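Setting Up Your Own Bustmont Server, Part 5: First Launch, Save Files and Letting Your Friends In

Home / Guides / Bustmont / Dedicated server

Updated December 14, 2025

OK, so if you've been following along you now have the server files downloaded and sitting in their own folder. If you haven't, go back to Part 4, because nothing below will make sense without that folder. I'm on the Kurach build of the game (the one that came out in November), and the menus moved a bit in that patch, so if yours look different, update first and then come back.

I run mine on an old desktop in the corner of my room. It's nothing fancy and it does fine with my usual group. You don't need a monster machine for this!

Before you start

Close the game itself. The server and the game can run on the same computer later on, but for the very first launch I like to have the server all alone so I can see what it's complaining about.

You'll also want your router's admin password handy. Mine was on a sticker underneath and I spent a whole evening guessing before I flipped the thing over.

First launch

1. Open the server folder and double-click the start file. A black text window pops up. Leave it alone for a bit.

2. Wait for the line that says "world not found, creating." The first world takes ages to build compared with every launch after it. The text will stop moving and you'll think it froze. Give it time.

3. When you see "ready for players," type stop and press Enter. Yes, already. We only wanted it to create the settings file.

4. Make sure the window closes by itself. If it sits there, press Enter once more.

Caution: don't close the window with the X in the corner. I did that in my first week and lost an entire harbor town, docks and all. Typing stop makes it save first. The X doesn't.

Changing the settings

5. Find the file called server_settings in the same folder and open it in any plain text editor. Please don't use a word processor. It likes to swap in curly quotes and the server can't read those.

6. Look for world_name and put whatever you want between the quotes. Ours is called Semham, after the swamp in the second act that we all got hopelessly stuck in.

7. Set max_players to 5. You can go higher, but the Bettencourt map gets choppy for us past that, especially in the canyon when everybody brings a mount.

8. Find autosave_seconds and set it to 600. The default is 3000, and that is a LOT of mining to lose if the power blinks.

9. Set a password. Just do it. An open server shows up in the public browser and strangers will wander in and dig up your floor.

10. Save the file and start the server again.

Note: if the server ignores your changes, you probably saved the file with a second extension stuck on the end. Turn on file extensions in your folder view and check. I've done this more than once, and I felt silly each time.

Opening the port

This is the section people email me about the most, and I get it, routers are miserable. Every brand hides this page somewhere different, so I can only give you the general shape of it.

11. Log in to your router and look for a page named port forwarding, virtual server, or sometimes just "gaming."

12. Add a new rule. Use the port number shown in your server window right after the word "listening." Put the same number in both the inside and outside boxes.

13. Choose UDP. If your router offers "both," that works too.

14. Point the rule at the computer running the server and save. Some routers restart at this point, so warn whoever else is using the internet in your house (I did not, and there was shouting).

Caution: only open the one port. I've seen forum posts telling people to turn the whole firewall off to "see if that's it." Please don't leave a computer like that.

Inviting people

15. Send your friends your outside address, the port and the password. They go to Play, then Join by Address, and type it all in. The address and port need a colon between them and no spaces.

16. Have one person try before you call everybody over. If they time out, check that step 12 and the number in your server window still match.

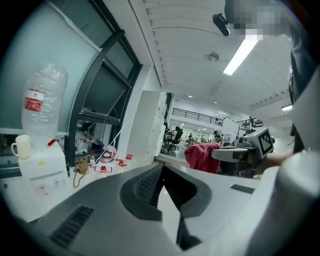 17. Once your first friend is in, make them a moderator. Type mod and then their player name in the server window. That way somebody can kick or restart while you're off making dinner.

18. Ask them to walk away from the spawn point for a few minutes. If the land keeps loading in front of them, you're good. If they hit a gray wall, lower view_range by 2 in the settings file and restart.

Note: you can't join your own server with your outside address on a lot of routers. Use Local Games in the menu and it should appear there. It took me forever to find that button, it's a tiny tab at the very bottom.

Backing up

I copy the whole saves folder to a USB stick after each session. It's boring and it has rescued us twice, once from a bad mod and once from me.

19. Type stop and wait for the window to close.

20. Copy the saves folder somewhere else and add the day to its name so you can tell the copies apart.

21. Start the server again.

To restore one, stop the server, rename the broken saves folder (don't delete it yet!), and drop your copy in its place with the original name. Then start up and have a look around before inviting anybody back.

Caution: a copy made while the server is running can come out half finished. It'll look normal in the folder and then refuse to load when you really need it.

Quick fixes

Friends see "version mismatch": somebody hasn't updated. Usually it's the server, which doesn't update by itself the way the game does. Run the update file from Part 4.

Everything stutters at the same moment: that's the autosave. A tiny hitch is normal. If it lasts, raise autosave_seconds a little and clear out abandoned camps.

Animals stuck in fences: no idea. Ours do it too. Knocking out one fence post sets them free.

Part 6 covers mods, including the storage one everybody wants. Make a backup before you go there.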